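Work and Automation, handout 3: who does the sorting now?
Notes by Augustina Dankwa, 25/02/2022

Right, last time we finished on the big picture stuff (wages, hours, who owns the machines) and a few of you asked for something closer to the bench. 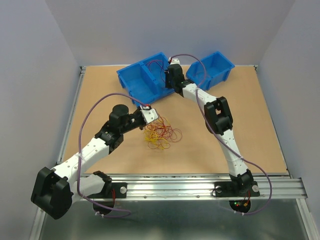

So this week I want to stay with small, fiddly jobs, the sort that never get into the newspapers. Everybody has an opinion about driverless lorries. Hardly anyone has one about putting rubber bands into a bin, and yet jobs of that size fill an awful lot of people's working days!

Why bands are hard

A band has no fixed shape. Drop a handful on a table and they hook through each other, and you get a heap where pulling one strand drags three more along. You and I deal with that without thinking: a bit of a shake, a pinch, a tug with the other hand. A robot arm has to be told or taught all of it, and two arms have to be taught to keep out of each other's way as well. Please remember this when you read that a job is "simple". Simple for whom?

The Gulleck case

Our main case is the packing room at Gulleck, who make up stationery kits. I spent a good part of January there, mostly on a stool in the corner with a flask. Before the change, the loose parts bench had a team of 3 on each shift, and they got through nearly 600 kits between them. Now the arms do part of the picking and the team has one person fewer at the bench. The third moved over to checking and setting up, on the same grade, which I'll come back to because I think it's the most interesting thing in the whole case.

I talked longest with Augustina Frimpong (yes, two Augustinas, it caused no end of trouble with the visitor badges). She had worked the bench for years and she's now the one who sets it up at the start of a shift. I asked what she missed and she said the talking. When your hands are busy and your head isn't, you chat. Setting up and checking takes your head as well, so the room has gone quieter. I hadn't thought of that at all, and you won't find it in the firm's own report, which is all about output.

She also told me her hands ache less, and she was very firm that I should write that down. So I have.

What changed, from my notebook

Pace: people used to set it themselves and slow down after lunch. Now they fit round the arms.
Knowledge: the old hands know which bands tangle worst. Someone has to ask them, and at Gulleck that was left rather late.
Stoppages: when a heap gets properly knotted, a person goes in and sorts it out. That work isn't on anyone's job sheet yet.
Pay: no change for the bench staff. The setter wants a regrade and I'm on her side, for what it's worth.

Compare this with Hetico, from handout 2, where the people on the line were brought in before anything was bought. Same kind of work, much less grumbling. I don't want to make too much of it, they're a smaller place and the manager used to work on the line.

For next time

Read the Esent chapter in the pack, the part on retraining. Then write me 200 words on one small task from a job you've had yourself, and what a person doing it knows that isn't written down anywhere. Shelf stacking, bar work, anything. Bring it on paper if you can, my inbox is a disgrace.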